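About Us

Hi, I'm Ye-ji, and if you've ended up on this page you're probably wondering who exactly is going to be teaching you to cook on a Monday night. Fair question!

Wovdale is a small cooking school for people who already eat well and would like to do a bit more of it at home. I started it after a long stretch working lines in other people's restaurants, where I learned to chop fast and sleep badly. Friends kept asking me to show them how to make a proper pan sauce, or why their rice went gluey, and I kept saying yes, and at some point my apartment had more people in it on a weeknight than it had chairs. So I went looking for a room.

The room I found is on the ground floor of the old Renberg building, the one with the green awning (if you hit the dry cleaner you've gone too far). It used to be a fabric store. We still find pins in the floorboards every now and then, so please wear real shoes. It took most of a winter to get gas lines in and the ceiling painted, and I did a lot of the painting myself, badly. Look up near the back windows if you want to see where I gave up and called my brother-in-law.

The other half of the school is Sơn Văn, who teaches bread, noodles and anything else that involves flour up to the elbows. He came in as a student, if you can believe it. He signed up for my knife skills class, asked better questions than I had answers for, and then brought in a sourdough that made me a little mad. I offered him a Saturday class on the spot and he's been here ever since. He is much more patient than I am. If you're nervous about baking, take his class first.
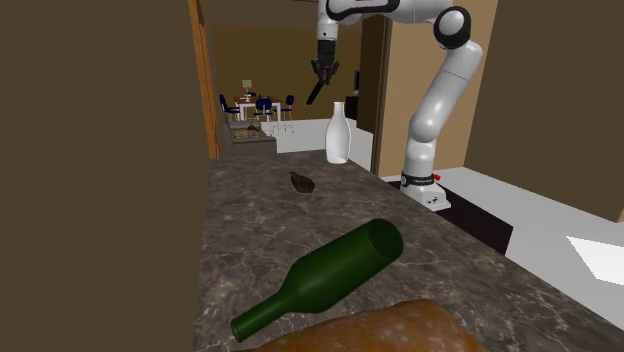

Our classes are small on purpose. We cap them at 10 people working in pairs, which means you get a burner, a board and somebody to talk to while the onions cook down. You'll do the cooking yourself - I talk a lot, but I try to do it while your hands are busy. Evening classes run a little over two hours and then we all sit down and eat what we made. That last part is my favorite and I won't let you skip it, even if your dumplings came out looking like socks. Mine did for years.

People ask what kind of food we teach and I never have a tidy answer. I grew up on my mother's Korean cooking, Sơn on his grandmother's Vietnamese cooking, and we both got our first jobs in an Italian place, so the calendar wanders. One month it's stews and braises, the next it's five ways with a bag of lentils. In October we do a whole run on squash and I get way too excited about it. There's a soup with brown butter and ginger that I have made about 50 times and would happily make again tonight.

Our most popular series is Prelska, which is the name we gave to our four-week course for total beginners (it was the name of the street I lived on when I finally learned to make an omelet, so it seemed right). You start with eggs and end with a full dinner for people you like. No experience needed, and I mean none. We've had folks come in who had only ever used their oven to store pans, and they did great!

We buy most of our vegetables from the Jang farm stand, and whatever they have too much of tends to end up in class. That's why the recipe you get in your email may not match the one you cook. Last summer it was zucchini for weeks on end. I'm sorry about that, and also it'll happen again.

A few practical things people ask. You don't need to bring anything except a container for leftovers. Aprons are here and they're clean. Allergies are fine if you tell us when you book, but we do use wheat, nuts and shellfish in this kitchen all the time, so if yours is serious please call me first and we'll talk it through. Kids are welcome in the Sunday family class and the rest are adults only. If you have to cancel, let us know 2 days ahead and we'll move you to another class, no fuss.

We also do private dinners and the occasional office group. Those fill up early, so write as soon as you have a date in mind.

The phone gets answered in the mornings, usually by me, usually with the mixer going. Email works better in the afternoon. Or just knock if the lights are on - we're probably testing something and could use another opinion.

- Ye-ji Do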